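Seasonal River Bank Crew Members (April start)

Posted Thursday, January 18, 2024
Location: Gernport and the lower Closen valley
Hours: full time, 37.5 a week, fixed term to the end of the season
Reports to: Kazue Ueda, Field Lead

Skarneck is taking on seasonal crew members for bank repair and flood debris work on the lower Closen. The high water before Christmas took out fencing, two footbridges and a long stretch of planted bank below Gernport, and the ground has to be made stable before the planting season closes. Most of the work is outdoors and on foot. You do not need a degree or previous paid experience in conservation.

What the work involves

You will work in a small crew under a crew leader. In a normal week you can expect to:

Clear flood debris from banks, culverts and field edges, and sort it for removal
Stake coir rolls and brushwood bundles along bare banks
Cut and plant willow
Put up and mend stock fencing along the river margin
Check silt barriers after rain and reset any that have shifted
Fill in a short daily work record

We have 3,000 willow stakes on order for the first phase, and the crew will be planting them by hand. The stretch at the old ferry landing can only be reached by a footpath, so tools and materials are carried in. Loads are shared, but this is heavy work and you should think about that before applying.

There will be a few indoor days when the river is too high to work beside. On those days the crew is based at the Gernport depot for tool repair, first aid refreshers and route planning.

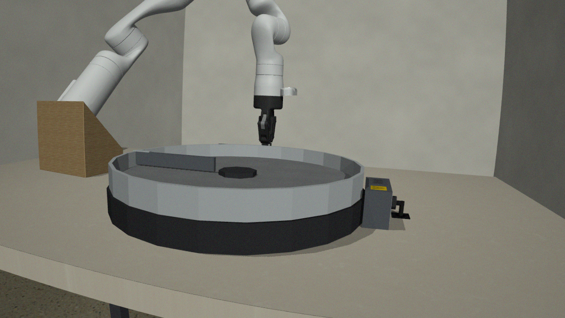
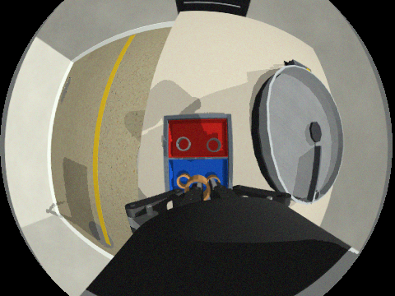 Pay and conditions

Pay is monthly, in arrears, on our seasonal scale. The current rates are sent out with the application form. Overtime is not normally offered, but weekend call-outs after heavy rain are paid at time and a half. Waterproofs, boots, gloves and a life jacket are supplied. You may use your own boots if they have a steel toecap and come above the ankle.

Crew vans leave the depot at 7.30 am. There is a bus from the town centre that arrives in time, and there is parking for bicycles and a few cars. We cannot offer accommodation.

What we are looking for

You must be 18 or over, able to work safely near moving water and willing to be out in poor weather. A full driving licence is useful, and one post in each crew will go to someone who can tow a trailer. Chainsaw and brushcutter tickets are welcome. If you do not hold them you will not be asked to use those machines.

Training lasts for the first week and covers water safety, manual handling, tool use and how to recognise the invasive plants found on this river. It is paid, and everyone attends, including people who have worked with us before.

How to apply

Ask the Gernport office for a form, by post or in person. Please give two referees and say whether you could also be considered for the autumn crew. Applications from two people who want to share one post are accepted, on one form.

Interviews are held at the depot and last 60 minutes, including a short walk along the bank. Wear outdoor clothes. Travel costs within the county are repaid if you bring your ticket or mileage.

Questions about the work itself should be marked for Kazue Ueda. Questions about pay or access needs go to the office.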